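Speaker notes – Shared microwaves: placement, cleaning and labeling
Lekow site services briefing, 04/06/2019

Opening

Start with the scope. The talk covers countertop microwave ovens in shared kitchens: break rooms, student floors, small office pantries. Built-in and commercial units are out of scope. So is the question of which model to buy. Most people in the room have inherited the oven they look after.

Say where the material comes from. Lekow logged 3,667 kitchen service calls over the period covered, and 53 of those ended with a microwave being replaced. The rest of the microwave calls were odor, dirt, a tripped breaker, or a user who could not get the oven to start. Pause here. The last group is the reason for the second half of the talk.

Part 1 – Where the oven sits

Level surface, able to carry the oven plus a full dish. Check with a spirit level if the turntable wanders or knocks. A folded piece of cardboard under one foot is not a repair.

Clearance: follow the manual for the model. If the manual is lost, look up the model number on the rating plate, usually at the back or inside the door opening. Do not quote a general figure from the stage. Someone always asks for one, and the requirements differ by model.

Vents. Find out which sides have them before pushing the oven into a corner. At the Funberg building, two ovens were shutting off in the middle of a cycle, and both had paper towels stacked against the vent slots. The towels were moved to a wall holder and the calls stopped.

Door swing. A left-hinged door opens toward the left, so landing space is best kept on the right or directly in front. People lift a hot bowl out and want to put it down at once. If the nearest free surface is behind the open door, they carry the bowl around it, and the spill ends up on the floor.

Power. Own outlet, no extension cord, no sharing a circuit with the kettle if it can be avoided. In the Alexiou kitchens the rated input was the point of confusion. Staff read 1,000 watts on the box and assumed that was the draw from the wall. It was the cooking output. Input is higher, and input is the figure to use when working out the load on a circuit.

Part 2 – Controls and labels

Key point: a control panel only works for the people who can read it. In mixed-language buildings, and anywhere ovens have been brought in from another market, the function keys may be printed in a language half the users do not know. Icons help to a limited extent. They are small, and the same wavy line may mean defrost on one panel and something else on the next.

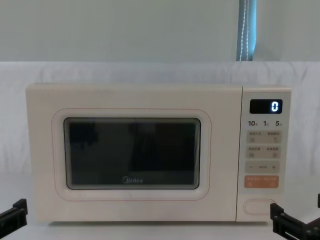 Numerals cause fewer problems. Quick-set keys for minutes and seconds are learned by trial, usually within a day or two. The trouble is with the keys that have no number on them, typically power level, clock, stop and start. A user who cannot find stop will open the door, which interrupts the cycle but leaves the remaining time on the display. The next user then starts from somebody else's leftover time.

Recommended labeling method:

Work from the manual, and test each key with a cup of water in the oven. Never run it empty.
Label start and stop first. If there is only room for two labels, these are the two.
Use printed tape, dark text on a light background. Handwriting smears.
Place the tape beside or below the key, clear of the printed symbols. Some users rely on the original text.
Keep tape off the display, the door seam and the vents.
Post a card at eye level with the full list of keys in both languages.

Clukley tried full overlay stickers in July. They lifted at the corners from steam and finger grease and were gone in a few weeks. The tape and card version is still in place.

If time allows, mention how reset behavior differs – some displays show a zero when idle, some show the clock, some flash after a power cut. Put the normal idle state on the card so users do not report it as a fault.

Part 3 – Cleaning

Interior: bowl of water with a slice of lemon, heat until it steams, leave the door shut for a few minutes, wipe with a soft cloth. Put a wooden spoon in the bowl to lower the risk of sudden boiling. Take out the turntable and roller ring and wash them in the sink.

Exterior: damp cloth, mild detergent, dry afterward. Light-colored housings show coffee rings and yellowing near the handle area, so wipe these weekly. Spray the cloth, never the panel. Liquid that gets behind the keys is a common cause of keys that stick or fire on their own.

Door seal and hinges: check monthly. Food residue on the seal stops the door from closing properly. A bent door, a cracked window or a damaged latch means the oven is unplugged, tagged and taken out of use. No home repairs, no removing the outer cover.

Questions

Leave ten minutes. Expect fish, foil and popcorn. Spare label cards are on the table by the door, and the template can be requested from the Lekow service desk.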